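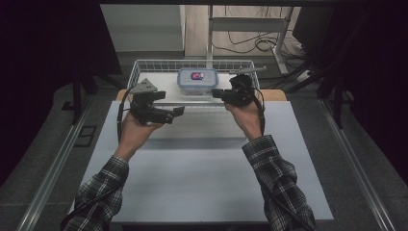 # Chapter 2: Before the First Cut

I failed my first knot-tying check. I was 10 weeks into residency at Talness, I'd practiced on the drawer handle in my kitchen until the varnish wore off, and then Dr. Janaína Aguiar stood next to me with her arms folded and my fingers turned to sausages. She let me finish. Then she snipped the whole thing off and said, "Again, and slower." I must have heard that 200 times before January.

So this chapter is slow on purpose. We won't get to the gallbladder until Chapter 5 (sorry!), and if you've skipped ahead already, I can't stop you, but please come back for the section on holding tissue.

I want to start with your hands, and with how you stand. When I was a student I thought surgery was mostly anatomy, so I memorized branches of arteries on the bus and figured the rest would sort itself out. Then I spent a long afternoon holding a retractor for a liver case with my shoulders up around my ears, and I couldn't turn my neck the next morning. The table was too high for me. It had been set for the attending, who was a good deal taller, and I was too shy to ask for a step. Ask for the step! Every operating room has one, usually shoved under a counter.

We'll look at three things first:

- table height and where your elbows should be
- how to hold a needle driver, a forceps and scissors
- the two-handed square knot, then the one-handed version

Don't rush to the one-handed knot because it looks good. I still tie with both hands when I'm deep in the belly and the tissue is thin.

You'll need some suture, a needle driver and something to sew. Expired suture is fine, and most hospitals have a box of it somewhere. For tissue I like a banana for the first week and a pig's foot after that, though my roommate had opinions about the pig's foot.

Plan on 50 knots a night. Keep them on a string and look at the early ones now and then, mostly to see which way your throws are slipping. Mine all leaned left, and it took Janaína to spot that I was crossing my hands on every second throw.

## 2.1 Setting the table

Stand close, feet apart, and let your arms hang. Now bend your elbows until your forearms are level with the floor, and bring the table up to just below your hands.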